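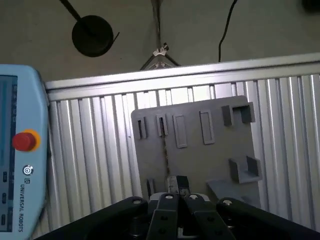 Wrist camera, gripper over the grey fixture panel.

Zeltby cell software – catch-up, 2025-03-22
Notes: Lewis Forsyth (typed during, sorry for spelling)

1. Last actions
Planner timeout fix merged. Log viewer still crashes on long runs, carried over.

2. Perception
Slot detector now trained on 3,895 crops. Good on the narrow dark slots, poor on the flat raised frames – edges too shallow, pose flips by 90 degrees. Tennant branch does better but slow. Agreed to keep current model and add a check agianst the panel CAD before any move is sent.
Ribbed aluminium bed still giving false edges. Mask everything outside the panel outline. Lewis.

3. Planning
Approach to the U-shaped holders: planner picks a sideways path one run in 6. Want a straight-down final 40 mm, hard constraint. Discussion whether that belongs in planner or in the skill layer. Skill layer for now.

4. Control
Force threshold too twitchy on contact, stops early. Try filtering first, then raise it. No change to the safety settings on the pendant without asking.

5. Tooling
Stasaven replay tool: 549 episodes indexed, timestamps drift between wrist camera and joint states. Needs fixing before anyone trusts the plots. Nadatau export format – parked until August.

6. AOB
Please stop pushing calibration files straight to main.
Naming of slots: left to right along the top row, starting at 1. Wiki to be udpated.

Actions
LF – panel mask, CAD check
LF – timestamp drift, first look
All – tag failed runs same day
Next meeting tbc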